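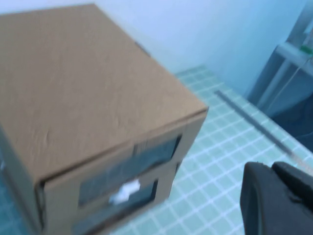
3.2 Cartons with cut openings

Corrugated cartons were treated as a separate class from closed molded containers. The sample held 1288 cartons collected from the Cillska and Shukla warehouses, of which 516 had at least one opening cut through a side wall. The remainder were plain and are covered in Section 3.3. Handholes, viewing windows and dispensing slots were coded together at first, as the boundary between them was hard to fix from shape alone. A second pass by Kandpal and Yadav split the class by the position of each opening relative to the nearest fold.

Stacked openings were the most difficult case. In the carton of Figure 2a, two rectangular openings lie one above the other in the same face, and the upper one is the wider. The strip of board between such openings carries load when the carton is lifted by the upper edge, and its height was therefore recorded along with the width and height of each opening. Where the interior was too dark to show the far wall, depth was entered as missing. Loose material visible at an opening was noted but was not identified from images; the small white piece in Figure 2a was entered as "paper or tape, uncertain."

Creases and scuffs on the top face were scored on a separate sheet. Light marks of this kind did not change the class of a carton. A crease that ran through a corner did, and cartons of that type were moved to the damaged group before any measurement was made.

All cartons were measured empty.
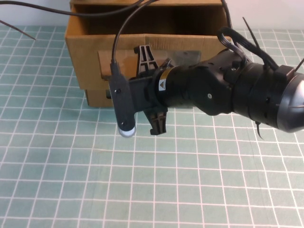 The grid gave a first check on skew. A square carton set parallel to one family of lines should leave a constant gap along its lower edge, and a change in the gap points to a wall that is out of true. The check works on any regular grid of thin light lines, including the one in Figure 2b, provided that the spacing is measured on the surface itself. Values taken from the image were corrected for perspective, as the lines recede toward the back. Uncorrected values were kept in the raw file.

Repeat measurements were made on 40 cartons. Agreement was close for opening width and poorer for the height of the strip — mainly in cartons where the cut edge had frayed. These were measured again with the Brisura gauge, and the second reading was used in Table 4.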